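Workstation cable and power checklist: meeting tables, benches and height-adjustable desks

For use on the second floor at Bristen, covering the open-plan area and the three project rooms. One sheet per table. Mark each line Pass, Fail or N/A and write a comment if it's a Fail. The comments printed under the items come from the November round and are kept so the next person knows what was found. 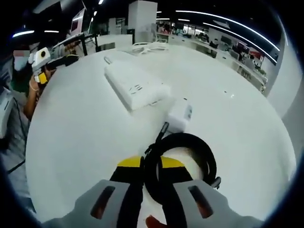
By the Workplace Inspections Coordinator
Bristen Facilities and Furniture

Before you start, get the floor plan with the table numbers on it. The old plan has the Fasitz benches numbered from the window side and the new one numbers them from the door, so check the revision letter in the corner. We had two sheets filed against the wrong bench last time.

Do the round before 8:30 a.m. if you can. You will be on the floor looking up at the underside of desks and it is easier with the chairs pushed back.

SECTION A. POWER SUPPLY TO THE TABLE

A1. Floor box lid closes flat with cables in the exit slot. Pass / Fail / N/A
Comment: Lid on bench 4 doesn't close. A plug with a molded right-angle end is too tall for the box. Replace the lead with a straight one.

A2. Only one power strip between the floor outlet and the table. No strip plugged into another strip. Pass / Fail / N/A
Comment: Two fails, both in Project Room 2. Extra strips removed. The room needs a longer under-desk module, ordered from Aryee.

A3. Power module fixed to the underside with all four screws. Pass / Fail / N/A
Comment: Screws missing on benches 7 and 9. Use the 16 mm screws from the kit. The longer ones come through the top.

A4. No cracked sockets, scorch marks or exposed conductors. Pass / Fail / N/A
Comment: All passed. If you find any of these, switch off at the floor box, tag the table and call the electrician. Don't leave it for the report.

A5. Adapters have space between them and are not covered by paper, bags or clothing. Pass / Fail / N/A
Comment: Several adapters were found buried in the bottom of the cable tray under old network leads. Moved to the adapter shelf where the desk has one.

SECTION B. CABLE ROUTES

B1. Power and data cables are in separate compartments of the tray. Pass / Fail / N/A
Comment: Mostly fine on the Fasitz benches. The Postadel trays have no divider, so mark these N/A until the divider kits are in.

B2. Vertical cable riser attached at the top and weighted or fixed at the floor. Pass / Fail / N/A
Comment: Risers on the window row had been kicked loose at the base. Refitted. Check these again next round.

B3. No cable crosses a walkway without a cover. Pass / Fail / N/A
Comment: One fail by the printer. A cover is in place now but it is the gray indoor type and the ends lift. Needs tape or a heavier one.

B4. No cable hangs low enough to catch a foot or a chair caster. Pass / Fail / N/A
Comment: Write down the table number and which side. "Some hanging cables" is no use to whoever has to fix them.

B5. Tray not overfilled. Cables should lie below the lip. Pass / Fail / N/A
Comment: Unused cables go back to the store cupboard, coiled and labeled with length and connector type.

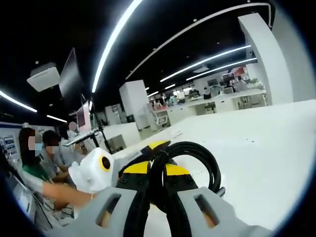 B6. Ties and wraps are snug and not cutting into the jacket. Pass / Fail / N/A
Comment: Hook-and-loop wraps only, please. The plastic ties on bench 11 had been pulled tight enough to mark the cable and two leads were scrapped. There are 40 wraps in each kit and spares in the cupboard.

SECTION C. HEIGHT-ADJUSTABLE DESKS

C1. Raise to full height. No cable goes tight. Pass / Fail / N/A
Comment: Three fails. In each case the monitor lead was the short one. Check the lead at the monitor end too, where it can pull out without anyone noticing.

C2. Lower to the bottom. No cable is pinched in the leg or under the crossbar. Pass / Fail / N/A
Comment: All passed.

C3. Anti-collision stop works on the way down. Pass / Fail / N/A
Comment: Use the foam block. Desk 267 did not stop and has been taken out of use. Part on order.

C4. Maximum reach from floor box to desk riser is 1,000 mm. Pass / Fail / N/A
Comment: Measure along the floor.

SECTION D. CLOSING OUT

D1. Table number and plan revision written on the sheet.
D2. Fails entered in the repair log the same day.
D3. Tagged desks reported to the floor desk by phone as well as in the log.
D4. Kit restocked and returned.

Open from last round: Postadel divider kits, lid lead for bench 4, walkway cover by the printer, stop sensor for desk 267.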